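Bench notes for recording two-arm pick-and-place examples with a kitchen scale, kept by Elaheh Ghaffari.

## Setup

- Cover the tabletop with brown paper and leave a white margin. Plain paper keeps glare down and gives the cameras a steady background.
- Smooth out creases before the first take.
- Route cables behind the arm bases.

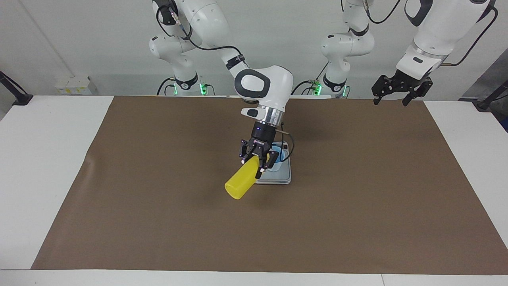

- Keep the object set small. A model trained on 200 clean takes with a few items usually beats one trained on 938 mixed ones.
- Delete failed grasps the same day - they are hard to spot later.

## Objects

1. Use light cups and bottles in strong colors. Yellow separates well from brown paper.
2. Vary the starting pose. Record some takes with a cup on its side and some with it upright.
3. Put the scale mid-mat, display toward the front edge, within reach of both grippers.

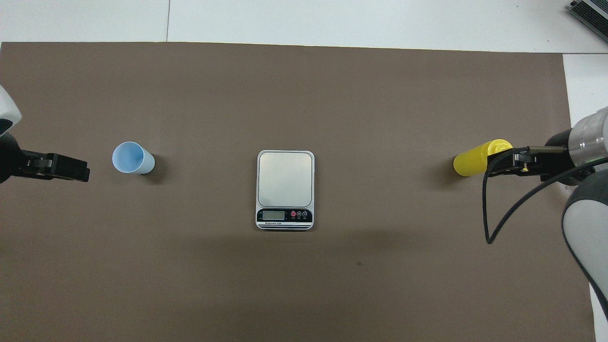

## Logging

- Note the arm used, the object and the result for each take.
- Stop after 63 takes and check the joint zeros. Drift of roughly 11 counts is enough to spoil a grasp.
- Label the batch before closing the session.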